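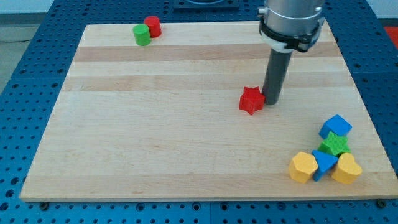 Demonstration teaching (robotics)

Reference > Engineering > Robotics > Robot learning

Print this article | E-mail this article

Demonstration teaching is a way of giving a robot a task by having a person carry the task out through the robot. The person either takes hold of the arm and moves it, or steers it from a distance with a hand controller, a mouse, a glove or a second arm. The robot's positions are stored together with the pictures from its cameras, and a control program is later fitted to the stored material. The method is also called programming by demonstration or, when the fitting is done by machine learning, imitation learning.

It is used where a task is easy for a person to do and hard to write down as rules. Folding cloth, plugging in a connector and pushing small objects across a surface are common cases.

Guiding by hand

In hand guiding, also known as kinaesthetic teaching, the motors of the arm are set so that they carry the arm's own weight and offer little resistance to a push. The demonstrator grips the wrist or a handle near it and leads the tool through the motion. Joint angles are read from the arm's sensors many times a second.

Hand guiding needs no extra equipment and can be learned in a few minutes. The demonstrator feels contact directly, so that a tool pressed too hard against a surface is noticed at once. Its main drawback is that the demonstrator's hands and sleeves appear in the camera pictures. A program fitted to such pictures may come to depend on the hand being there and fail when it is absent. Some workshops record the motion first and then have the arm replay it without the person, storing the camera pictures only during the replay. This works for fixed objects. It works less well for loose ones, which seldom move in exactly the same way twice.

Hand guiding is also tiring with larger arms, and it is hard to guide two arms together.

Remote control

In remote control, or teleoperation, the demonstrator stands or sits clear of the work area. The commands given by the controller are stored along with the arm's measured position, and the two are often slightly different, as the arm lags behind the command or is stopped by contact.

Several kinds of controller are in use:

Leader arm. A smaller or identical arm is moved by hand and the working arm copies its joints. It is well suited to tasks with much turning of the wrist.

Tracked handle. The demonstrator holds a handle whose position is followed by cameras or magnetic sensors. Moving the handle moves the tool by the same or a scaled distance.

Joystick or gamepad. Cheap and robust, but slow for motions in more than two directions at once.

Mouse or pen tablet. Used when the tool moves only in a plane, as in the pushing tasks described below.

A clutch, usually a button or pedal, lets the demonstrator break the link, bring the hand back to a comfortable position and take up control again. Delay between the hand and the arm matters a good deal. In tests at the Bururitz training workshop, demonstrators working with a delay of 300 milliseconds fell into a pattern of short moves followed by waiting, and programs fitted to their recordings waited in the same places.

The view given to the demonstrator matters too. A person looking directly at the table sees depth and the far sides of objects. A person working from a screen sees only what the robot's camera sees. The second arrangement is harder for the person but makes sure that every decision rests on something present in the recording.

Tabletop pushing tasks

Block pushing is among the simplest tasks used in teaching by demonstration. A straight rod is fitted to the wrist of the arm in place of a gripper and points down at a flat board. Coloured blocks in easily told shapes, such as stars, hearts, cylinders and triangles, lie or stand on the board. The demonstrator slides the blocks about with the end of the rod, following a spoken or written instruction: "push the red star towards the green cylinder", for example, or "move the yellow heart away from the blue triangle".

The task needs little equipment and nothing has to be lifted, but it is less simple than it looks. A block pushed off centre turns as well as slides. A star can catch the rod between two of its points, and a cylinder tends to slip off to one side. When blocks touch, pushing one moves its neighbours, and a single block often has to be worked free of a tight group before it can be taken anywhere. The rod may also have to travel round a block to reach the side from which it can be pushed, and during this part of the motion it should touch nothing.

The height of the tip is normally held steady by the controller, leaving the demonstrator to steer in two directions only. If the height is set too low the rod scrapes the board. If it is too high it passes over flatter blocks or tips standing ones. A wooden board with visible grain is sometimes chosen over a plain one, as the stripes give the demonstrator a line to steer by. They can also mislead the fitted program if the board is always placed the same way round, and the board may be turned between sessions for that reason.

Perforated metal tables are often used underneath. The board, arm and camera stands can be bolted to the holes and brought back to the same place after cleaning or repair.

Recording and labelling

One unbroken stretch of demonstration is called an episode. An episode normally holds the camera pictures, the joint angles, the commands sent, the state of any gripper and a short text saying what was to be done. The readings come from different devices and must be matched by time. A fault of even a tenth of a second can pair a picture with a command given before the object had moved.

Rates vary with the task. Slow pushing has been recorded at 5 readings a second with good results, while the insertion of small parts calls for much higher rates.

Text labels may be given before the episode or written afterwards. In the first case the demonstrator reads an instruction and carries it out. In the second, the demonstrator works freely, and another person later watches the recording and writes down what was done in each part. Labelling afterwards yields more usable material from an hour at the robot, and it avoids instructions that were misread. It does tend to favour events that are easy to describe.

The Gellolik collection, made at Bururitz, was recorded in the second way. It contains 203 hours of rod pushing by 81 demonstrators, most of whom had not worked with a robot arm before. The recordings were cut and labelled with Flistia, a program that shows the camera views beside a time line and lets the labeller mark where each short action starts and stops. The Manninen works, which supplied the mouse controllers, later used part of the collection to train its own operators.

Quality of demonstrations

Practised demonstrators move more smoothly than beginners and make fewer corrections. Smooth episodes are easier to fit, but a set made up only of smooth episodes shows the program nothing about recovering from a mistake. When the arm drifts slightly from the practised path, it meets a position that was never demonstrated, and small errors can build on one another until the task is lost.

One remedy is to ask for recoveries on purpose. The demonstrator places the rod badly, or lets a block slip, and then puts matters right. Another is to let the fitted program drive the arm while a person watches and takes over when it goes wrong. The corrections are stored and added to the set, and the fitting is repeated.

Demonstrators also differ in their choices. Given two blocks to bring together, one person moves the left block and another the right. A program that averages the two may head for the space between them and push neither. Fitting methods that can keep several separate choices open are less troubled by this. Where such methods are not used, demonstrators are given a written rule to follow.

Pauses are usually trimmed from the start and end of an episode. Pauses in the middle are more difficult, and practice varies. Removing them all can make the arm jump ahead before an object has settled.

Safety

During hand guiding the demonstrator is within reach of the arm, and the speed and force are limited by the controller. A stop button is kept within reach of the free hand. In remote control the arm may be allowed to move faster, but the work area is kept clear, and the arm is stopped before anyone reaches in to rearrange the objects. With rod tools, a lower limit on tip height protects the board and the wrist from a downward command given by mistake.

See also

Hand guiding
Imitation learning
Leader arm
Teleoperation

This site uses cookies to remember your reading settings. By continuing to use the site you agree to our cookie policy. Accept | Change settings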